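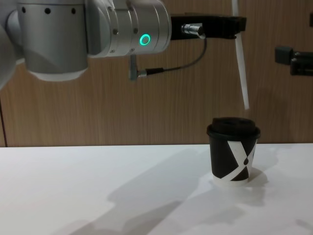
Celovine is planning software for two arms that have to share one table, and we're very fond of it here at Drerngate. You give it the shape of your workspace and the spot you care about, and it works out paths for both arms together, so neither one has to sit parked while the other finishes. A printed paper cup with a plastic lid makes a lovely first job, with one gripper held up over the left side and the other facing it from the right, and it's the kind of layout the Lirdale starter file is built for. Every path is checked at 200 points before anything moves – you can watch the check run in the side window if you like that sort of thing (we do!).

The current release, 8/5/22, opens projects from version 2 and brings 11 new templates. Maricel Navarro rewrote the editor for it, and dragging a waypoint feels so much nicer now.
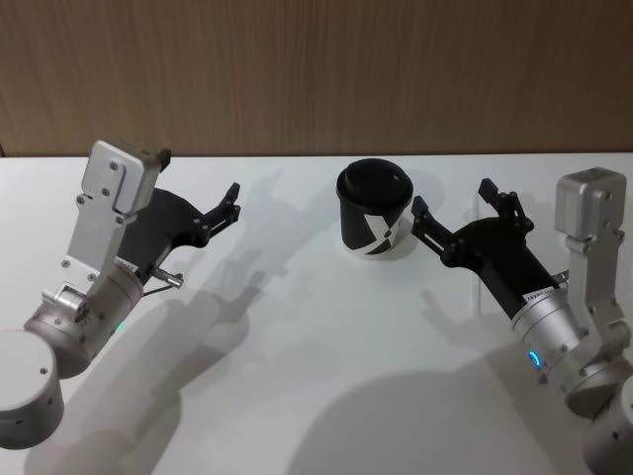 Do I need a separate license for each arm?

One license covers a pair of arms run from the same computer. If you add a second pair later on, just write to us and we'll set up another key for you.

The Imai perception add-on is sold separately and plugs straight into the planner, so object positions show up in your project by themselves – you'll find it under Tools once it's installed. The manual runs to 43 pages and comes with the download.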